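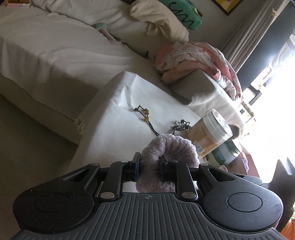 A lavender scrunchie, a cord hair tie with yellow beads and a flower clip, all at the sofa end of the house.

I have a theory that every family home has one true hair drawer, and it's the sofa. Ours has been the sofa for years, and I've decided to stop fighting it.

My sister-in-law Stefaniia disagrees. She has a labelled organizer in her bathroom (clips in one row, elastics in another, colours sorted!) and it looks gorgeous, and every morning her kids still yell down the stairs that they can't find a single hair tie. Meanwhile I can stick my hand down the side of a cushion at 8 a.m. and come up with a fuzzy scrunchie, a clip and half a cracker.

Hair gets done where people sit. A kid will put up with a brush if there's a blanket and a stuffie within reach, and good luck getting that same kid to stand still on cold bathroom tile. So the hair things end up where the hair is, and all the tidying in the world just moves them down the hall for an hour or two.

I'll go to bat for the fuzzy scrunchie while I'm at it. I once bought a card of 500 of those tiny clear elastics, very pleased with myself, and by June they'd all snapped or gone up the vacuum. A big terry scrunchie in lavender doesn't vanish like that. You can spot it from the doorway, it doesn't yank, and it's kinder to sit on than a metal clip, which I can tell you from experience.

My friend Rostyslav says I should at least put out a bowl. Fine, maybe a bowl. But it's going beside the sofa, and if the beaded one with the yellow bits ends up back on the cushion by supper, I'm leaving it there.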